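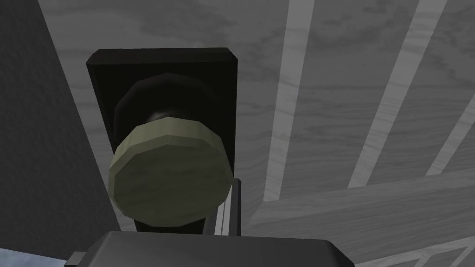
Door-opening tips for the home robot build

Set the door up in simulation before mounting an arm in the shop. Measure the handle height, the backset and the swing, and enter all three in the Sturkerach door file. A knob needs wrist rotation of 90 degrees. Limit closing force first, then tune speed.

Run 148 trials per handle type. Save the log after every 7 and reset the door to closed. If the fingers slip, move the grasp point 4 mm toward the spindle and repeat the set.
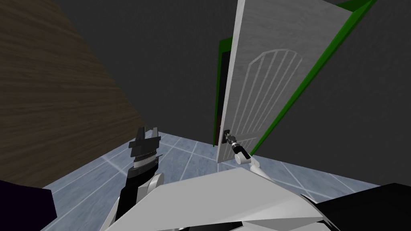
Lever handles need less grip and more care with the approach path. Press down at the free end and hold that pressure until the latch clears. On a two-arm build, park the idle arm in open air, well away from the door, as the left one is with its fingers apart and pointing up. Check the clearance again with the door partly open; the elbow swings wider than the Hotstead planner predicts.

Contact friction is set per surface. Copy the values to the Trirkmont controller by hand, as the export drops them.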